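Pamow Stone Floor Kit: Set-up Guide
Section 3: Cleaning and sealing a marble floor
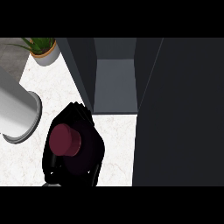 Sealing your own floor is a lovely job, and most people are surprised by how quickly they get the hang of it! Work through the steps in order and give yourself a clear afternoon. This section covers polished and honed marble of any colour. White marble like the floor in the picture is a joy to look at but shows every drip, so go steady with the sealer and keep a clean cloth in your back pocket.

1. Sweep the floor, then go over it again with the dry pad (corners too, that's where the grit hides).

2. Mix one 30 ml capful of Pamow cleaner into 3 litres of warm water. Mop in small patches and rinse with plain water.

3. Leave the floor to dry overnight with a window open.

4. Try the sealer on a spare tile or inside a cupboard. Wait 30 minutes and check the colour. If you like it, off you go!

5. Start at the wall furthest from the door. Spread a thin, even coat with the flat applicator, working backwards.

6. After 19 minutes, wipe up anything still sitting on the surface and buff with the soft pad until the shine comes through. This is the best bit.

CAUTION: Never use vinegar, lemon juice or bathroom descaler on marble. They eat into the surface and leave dull marks that no sealer will hide.

NOTE: If you see cloudy streaks, dampen a cloth with a little fresh sealer, rub the patch and buff it straight away.

Keep pets and shoes off until morning. One bottle covers 70 square metres of polished stone, less if yours is honed. For second coats, go to Section 4.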